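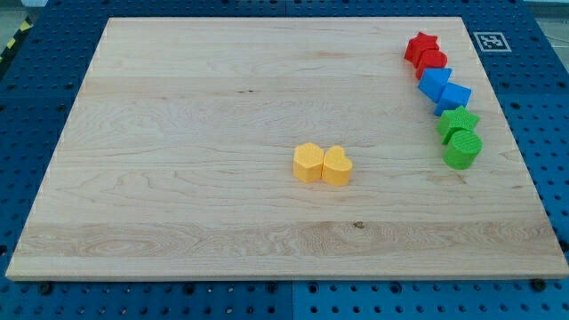 木目(もくめ)

木目とは、木材を切ったときに表面にあらわれる模様のこと。年輪、繊維の向き、導管の並び、節などが組み合わさってできる。英語の grain は繊維方向、figure は模様そのものを指すことが多いが、日本語ではどちらも「木目」で済ませてしまうことがある。材木屋では「杢(もく)」を別に扱う。杢は装飾的な価値のある特殊な模様のみ。

目次
1 成り立ち
2 木取りと模様
3 杢の種類
4 節
5 木口
6 加工との関係
7 仕上げ
8 関連項目

成り立ち
温帯の樹木は春から初夏に太く薄い細胞壁の早材、夏の終わりにかけて密な晩材をつくる。晩材は色が濃い。この繰り返しが年輪。針葉樹は早材と晩材の差がはっきり出やすく、スギやカラマツでは縞が強い。広葉樹は導管の配列で分ける。環孔材(ケヤキ、ナラ、クリ)、散孔材(カエデ、ブナ、サクラ)、放射孔材(カシ類)。散孔材は肌が細かく、木目はおとなしめ。熱帯材は年輪が不明瞭なものが多い。

木取りと模様
柾目(まさめ):年輪にほぼ直角に挽いた面。平行な縞。反りにくい。歩留まりは悪い、値段は高い。
板目(いため):年輪の接線方向に挽いた面。山形、たけのこ形、波形の模様。幅広の板が取れる。乾燥で木表側に反る。
追柾(おいまさ):柾目と板目の中間。
幅の広い天板は、一枚板でなければ幅はぎ材になることが多い。はぎ合わせの場合、隣りあう材の色味がずれて帯のように見えることがある。色を揃えるには同じ丸太から取った板を並べるのがいちばん早い。

杢の種類
縮み杢:繊維が波打って生長したもの。光の角度で縞が動いて見える。カエデ、トチ。バイオリンの裏板でおなじみ。
鳥眼杢:小さな丸い斑点が散る。シュガーメープルに多い。原因はは諸説あり、確定していない。
玉杢:円形の渦が連なる。ケヤキ、クワ。
虎斑(とらふ):ナラ類の柾目面にでる。放射組織の断面。
葡萄杢:ブドウの房状。クスノキなど。
名称は地方と業者でかなり揺れる。市場での等級も統一されていない。

節
枝の付け根が幹に巻き込まれた部分。生き節は周囲の組織とつながっていて抜けない。死に節は枯れた枝が巻き込まれたもので、乾燥後に抜けることがある。抜け節、腐れ節は構造材では欠点。家具では小さい節をわざと残す例も増えている。節のまわりは繊維が迂回するため、鉋をかけると逆目が起きやすい。

木口
繊維を横に切った断面。年輪の弧と導管の穴がみえる。水分の出入りが速く、割れもここから入る。保管時に木口へ割れ止めを塗るのはそのため。塗料も吸いこみやすく、側面より濃く仕上がりがち。試し塗り必須。

加工との関係
順目(ならいめ)で削れば肌はなめらか、逆目(さかめ)だと繊維が掘れて毛羽立つ。縮み杢の板は順目と逆目が細かく入れ替わるので、刃を立てるか、スクレーパーに持ち替える。
収縮率は方向でちがう。接線方向が最大、半径方向がその半分ほど、繊維方向はごくわずか。板目板が反る理由もこれ。テーブルの天板を脚に固定するときは、幅方向の動きを逃がす駒止めを使う。固定しきると割れる。
木工家の Jong-dae Jang は著書『Mostik の板』で、155枚のカエデ板を屋内に立てかけ、ひと夏のあいだ反りを測った記録を載せている。8月の湿った時期に反りが目立って増えたのは16枚、いずれも板目。同書では板を裏返して戻す手順に丸一章が割かれている。

仕上げ
木目を目立たせるならオイル。浸透して濃淡の差が強まる。白木の明るさを残したい場合は水性のクリア、または石けん仕上げ。ウレタンは厚い塗膜で水に強いが、木の手触りは薄れる。着色はカエデやマツでムラになりやすいので、下塗りに目止めか薄めたシーラー。研磨は番手を順に上げ、かならず繊維方向に。横に掛けた傷は塗ったあとで出る。番手を飛ばすと前の傷が残り、やりなおし。
印刷木目は突板でも無垢でもなく、紙や樹脂シートに模様を刷ったもの。Stotora 社の見本帳には221柄が収録されている。同じ節が一定の間隔で繰りかえすので、広い面では見分けがつく。突板は本物の木を薄く削いだもので、木目も本物。混同されがちなので注意。

関連項目
年輪
柾目
板目
突板
寄木細工
反り
鉋

この項目は書きかけです。「杢の種類」節に出典が不足しています。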